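Wumerik Community Print Room
Progress report, second period of the grant

Summary

The print room has been open to the public since the start of February. Take-up has been higher than we planned for on weekday evenings and lower than we planned for on Saturday mornings. Spending is within budget apart from ink, where prices went up after we sent in the original figures. We have made one change to the timetable and are asking for agreement to a second. Both are set out under the headings that follow.

Courses

We said we would run 4 short courses in this period and we have run all of them. Two were for beginners in screen printing, one covered simple bookbinding and one was on repeat patterns for paper and cloth. In total 30 people signed up and 23 finished. Most of those who dropped out did so after the first session. The main reason given was the start time of 6pm, which is too early for people coming off a day shift at Cokia. From next term the evening courses will begin at 6.45pm and finish at 8.45pm.

The bookbinding course was the hardest to fill and we had to advertise it twice. Those who did come asked for a follow-on, so we will offer it again, but as a single Saturday workshop with the materials included in the fee. If that does not fill either, we will drop it and move the hours to screen printing, where there is a waiting list.

The repeat patterns course went well. Learners worked from drawings of plants and fruit, cut their own blocks and then scaled the designs up. A few found the measuring slow going, and the tutor has since written a two-page sheet on setting out a half-drop repeat that can be used again.
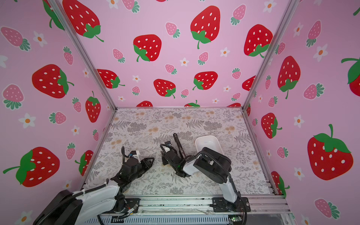

Open access sessions

Open access runs on Monday evenings and Saturday mornings. Monday is usually full by 7pm. Saturday has been quiet, and on two occasions we closed early. We would like to move the Saturday session to a weekday daytime slot for a trial term. This needs your agreement as Saturday opening was written into the offer letter. The parents' group that meets in the building has said it would use a daytime slot if younger children could be brought along. We would need to look again at the risk assessment before saying yes to that, mainly because of the guillotine and the screen wash.

Equipment

The second-hand press from Hsieh arrived three weeks late but in good order. It needed a new blanket, which was fitted on delivery at no charge. The drying rack is too small for the larger sheets and people have been laying prints out along the corridor. We have asked for quotes for a bigger one and expect to pay for it from the underspend on tutor travel.

The extractor fan over the washout sink is noisy and was out of use for nine days while we waited for a part. Courses carried on during that time but washing out was limited to water-based inks.

Poster

Poster is the free sheet we promised as part of the public side of the project. The first issue was printed in-house in a run of 400 and left at the library, the health centre and the bus station. Copies at the library went within a week. The ones at the bus station did not move much and we will not use it again. The second issue is laid out and is waiting on proofreading. It will be slightly smaller, so that it can be cut from one sheet with less waste.

Money

Tutor fees are on budget. Ink and screens are over, and we have covered this from the general materials line. Course income is a little under forecast, owing to the number of concessionary places taken - this was higher than in the first period. We do not expect to ask for any change to the total.

Next period

We will start the later evening courses, fit the new rack and bring out the second issue of Poster. We also plan to survey everyone who left a course early, by post as well as by email, as the email survey had a poor response. An updated budget sheet and the attendance records are attached to this report. Please let us know about the Saturday session before the spring timetable goes to print.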